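Ticket : bras gauche qui dérive pendant le pliage, poste à deux bras du club
Projet étudiant Sulik, atelier Larkby
Statut : résolu sous réserve (voir dernier message)
Priorité : haute, puis moyenne 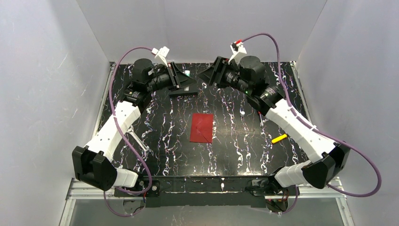
Le poste Sulik, les deux bras au-dessus du carré rouge.

Ouverture du ticket

Symptôme : au bout d'un certain nombre de cycles, la pince gauche se referme à côté du coin du tissu. Au début l'écart est invisible, ensuite il atteint 7 mm et le pli part de travers. Le bras droit exécute le même mouvement en miroir et ne bouge pas. Après un arrêt complet et une remise à zéro, tout redevient correct, puis ça recommence.

Ce qui est attendu : les deux pinces descendent sur deux coins opposés, serrent, remontent, se rapprochent et déposent le pli. Le règlement du concours Wragg tolère 3 mm d'écart entre les bords. On en est loin.

Matériel : deux bras identiques, un module monté sur équerre au-dessus de chaque pince, câbles violets le long des segments blancs. Contrôleur Jirkberg, micrologiciel d'origine. Le programme de pliage est celui de mai, sans modification depuis.

J'ai lu sur le canal de l'équipe que « c'est sûrement la caméra ». Je demande qu'on me montre une mesure avant de remplacer quoi que ce soit. Le mois dernier, c'était sûrement l'alimentation, et on en a acheté une deuxième qui dort dans l'armoire.

L. Bickerstaff

Suivi 1, équipe logiciel

On pense que la caméra gauche voit mal le tissu à cause du plateau. Le marbré blanc, bleu et rose sur fond noir perturbe la détection des contours, et l'ombre de la pince n'arrange rien. Proposition : recouvrir la table d'un papier mat uni et refaire l'étalonnage.

Réponse, L. Bickerstaff

Le plateau est le même pour les deux bras. Si le marbré gênait la détection, je m'attendrais à des erreurs dès le premier cycle, dans un sens puis dans l'autre. Or l'écart grandit toujours du même côté. Cela ressemble peu à un défaut de vision.

J'ai quand même fait l'essai pour clore la discussion. Papier gris mat, étalonnage refait, même programme. L'écart apparaît au même moment et dans la même direction. Le papier est retiré, merci de ne pas le remettre.

Suivi 2, essai sans vision

Mode opératoire, pour ceux qui voudront reproduire :
1. Désactiver la correction par caméra dans le fichier de configuration, pour les deux bras.
2. Envoyer chaque pince sur un point fixe marqué au feutre sur un ruban adhésif.
3. Aller-retour entre le point fixe et la position haute, pause d'une seconde en bas.
4. Relever l'écart au pied à coulisse tous les cent cycles.

Résultat du bras droit : rien de mesurable à la fin de la série.
Résultat du bras gauche : dérive nette, dans le même sens qu'avec le tissu. La caméra n'intervient pas dans cet essai. Elle n'est donc pas la cause principale, et je raye cette piste.

Journal brut, bras gauche :
cycle 100 : écart 0,4 mm
cycle 200 : écart 0,9 mm
cycle 300 : écart 1,2 mm
cycle 400 : écart 1,9 mm
cycle 500 : interrompu, quelqu'un avait besoin de la prise
reprise sans remise à zéro
cycle 600 : écart 2,8 mm

La série complète fait 2 000 cycles. Je ne recopie pas le reste, le fichier est dans le dossier partagé sous « dérive_gauche_v2 ». Ne pas utiliser la v1, j'avais inversé les deux voies.

Suivi 3, équipe mécanique

Est-ce qu'on a vérifié la température du moteur de poignet ? Chez un autre club, le couple chutait à chaud et le bras s'affaissait. La documentation Jirkberg conseille de limiter le courant.

Réponse, L. Bickerstaff

Relevé pris juste après la série : 45 °C sur le moteur de poignet gauche, deux degrés de moins à droite. Je ne vois pas comment deux degrés expliqueraient plusieurs millimètres d'un côté et zéro de l'autre. De plus, un affaissement se ferait vers le bas, et l'écart que je mesure est latéral.

J'ai tout de même baissé la limite de courant d'un cran, puisque c'est écrit dans la documentation. Aucun effet sur la dérive. Par contre la pince serre moins bien et lâche le tissu plus souvent. Valeur d'origine rétablie.

Je signale au passage que la page en question traite d'un modèle plus ancien. Le schéma montre un connecteur que nos bras n'ont pas.

Suivi 4, piste du câble

Hypothèse proposée en réunion : le câble violet du bras gauche est attaché trop court par ses colliers blancs. Quand le poignet tourne, il tire sur l'équerre, et la pince avec. Le câble droit fait une boucle beaucoup plus large vers l'extérieur.

Pour une fois l'hypothèse se vérifie en deux minutes et j'étais plutôt pour. Colliers coupés, câble gauche laissé libre, tenu à la main pendant les premiers cycles puis posé sur la paroi.

Résultat : la dérive est toujours là, un peu plus lente. Le câble a peut-être une part dans l'affaire. Il n'explique pas qu'une remise à zéro efface tout, alors que la tension du câble, elle, reste la même avant et après.

Je laisse la piste ouverte et je demande qu'on ne l'annonce pas comme solution sur le canal.

Suivi 5, échange des contrôleurs

Essai que j'aurais dû faire en premier. Le contrôleur du bras gauche passe à droite et inversement, les bras restent en place, les câbles d'origine aussi.

Si la dérive passe à droite : contrôleur ou réglages.
Si elle reste à gauche : bras ou fixation.

Elle reste à gauche, avec des valeurs très proches du premier relevé. On arrête donc de parler de mise à jour du micrologiciel, qui nous aurait coûté une soirée et probablement les fichiers d'étalonnage.

Suivi 6, démontage partiel

Alimentation coupée, bras gauche soutenu pendant le démontage. Dans l'ordre :

Embase : vis serrées, aucun jeu à la main. La barre noire qui relie les deux embases est bien en place.
Premier segment : rien à signaler.
Segment long : pas de fissure, y compris au bord des petits trous.
Poignet : un jeu perceptible en rotation. En bloquant le moteur et en tournant la pince à la main, on sent un petit déplacement, puis une butée franche.

En ouvrant le poignet, j'ai trouvé la vis de pression de l'accouplement desserrée. Pas tombée, pas cassée, simplement plus assez serrée pour empêcher l'arbre de glisser à chaque inversion de sens. Le codeur se trouve du côté moteur. Il ne voit pas le glissement et le contrôleur croit être au bon endroit.

La remise à zéro cherche la butée mécanique côté pince, ce qui recale le tout. Cela expliquerait les bons résultats après chaque redémarrage. J'écris au conditionnel tant que l'essai long n'est pas passé.

Question à l'équipe mécanique : la fiche de montage prévoit du frein-filet sur cette vis. Je n'en ai trouvé aucune trace. La case est pourtant cochée.

Réponse, équipe mécanique

La case a été cochée pour les deux bras en même temps, au moment du remontage de mai. Il est possible que seul le droit ait été fait. On va séparer la ligne en deux sur la fiche.

Suivi 7, réparation et contrôle

Fait le 8 juin 2022 :
dégraissage de l'arbre et de la vis
frein-filet moyen, une goutte
serrage à la clé dynamométrique, à la valeur de la fiche
prise complète du frein-filet attendue avant tout mouvement
nouveau zéro, nouvel étalonnage de la pince gauche
câble gauche rattaché avec une boucle plus ample

J'ai changé deux choses à la fois, la vis et le câble, et je sais que c'est une mauvaise méthode. J'ai donc relancé une série courte avec le câble dans son ancienne position. Écart final 0,3 mm, contre 0,2 mm avec la grande boucle. La différence est dans l'erreur du pied à coulisse et je n'en tire rien.

Essai long, même protocole que le suivi 2, sans vision : écart maximal 0,4 mm, sans tendance visible sur la courbe.

Essai de pliage, vision réactivée, carré rouge : les plis passent sous la tolérance du concours, sauf trois où le tissu était déjà froissé au départ. Je les compte comme ratés. Le règlement ne dit rien des tissus froissés et je préfère ne pas supposer que le jury sera gentil.

Suivi 8, demande de clôture

L'équipe logiciel demande si on peut clore et remettre la priorité sur la vitesse de pliage.

Réponse, L. Bickerstaff

Je passe en « résolu sous réserve ». Une vis qui s'est desserrée lentement peut le refaire lentement, et une seule bonne série ne prouve pas grand-chose. Conditions pour la clôture définitive :

Une deuxième série longue après un transport du poste, dans la voiture, comme pour le concours.
Un trait de vernis sur la vis et sur l'arbre, des deux côtés, contrôlé avant chaque séance.
Le bras droit ouvert lui aussi. Je veux voir le frein-filet de mes yeux, la case cochée ne me suffit plus.
La fiche de montage corrigée, une ligne par bras et des initiales à côté.

En attendant, pas d'augmentation de vitesse. Plus les inversions sont brutales, plus l'accouplement travaille, et je n'ai pas envie de rouvrir ce ticket avec deux causes mélangées.

Reste à faire, sans lien avec la panne : ranger les outils ailleurs que sur le plateau avant de lancer un cycle. La clé et le marqueur jaune n'ont rien à faire à côté des bras.

Fichiers joints : dérive_gauche_v2, relevé_températures, essai_long_après_réparation, fiche_montage_poignet (à corriger, ligne 12).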